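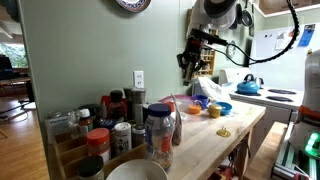
Household Food Storage, Unit 7
Countertop storage: spices, dry goods and the working surface

Handout for Wednesday, December 6, 2023. Bring it to the practical at the Doltton kitchen. Reading: Leitner workbook, unit 7, up to the table on container sizes.

1. What a counter is for

A kitchen island gets used as a shelf, a table and a cutting surface, often in the same hour. For this course we divide it into storage area and working area. The storage area holds whatever stays out overnight. The working area should be bare wood before you start to cook.

Dishes are the usual problem. Bowls and mugs set down toward the back of the island take up working area even when they are small. Clear them first, then decide what to do with the jars. Plastic and paper bags count as clutter until they have been folded or put to use.

2. Spice organizers

A slatted wooden organizer keeps small containers upright and lets you lift it all away to wipe underneath. Its weak point is mixed heights. Tall bottles and a pepper grinder belong at the back, shakers and low tins in the front row. If a jar can only be reached by moving two others, it is in the wrong place.

Lids differ in color and that helps, but do not rely on it. Two products from the same company may have the same lid. Label the side that faces you, and label the top as well if the jar sits low.

Ground spices lose flavor faster than whole ones. Write the month of opening on the base – "December" is enough – and smell the jar before you replace it. Keep the organizer away from the stove and out of direct sun.

3. Dry goods in large containers

Oats, nuts and similar foods keep well in a clear container with a screw lid. Clear plastic shows how much is left. It also lets in light, so nuts are better off in a cupboard if you go through them slowly.

Do not pour new stock on top of old. Empty the container, wash it, dry it fully, then refill. A paper bag folded over at the top is fine for a few days but will not keep out moths or moisture.

4. Butcher block

Wipe with a damp cloth and dry at once. Do not leave wet bowls or metal objects standing on the wood; both can mark it. Check under small metal pieces such as clips and hooks. Oil when the surface looks pale and feels rough. We use the Nuselau method (thin coat, wait, wipe off), covered in unit 8.

Before the practical

Empty one section of your own counter and sort what was there into three groups: used daily, used weekly, used less. Write the groups on the Grorkano sheet, page 224. Only the first group goes back on the counter.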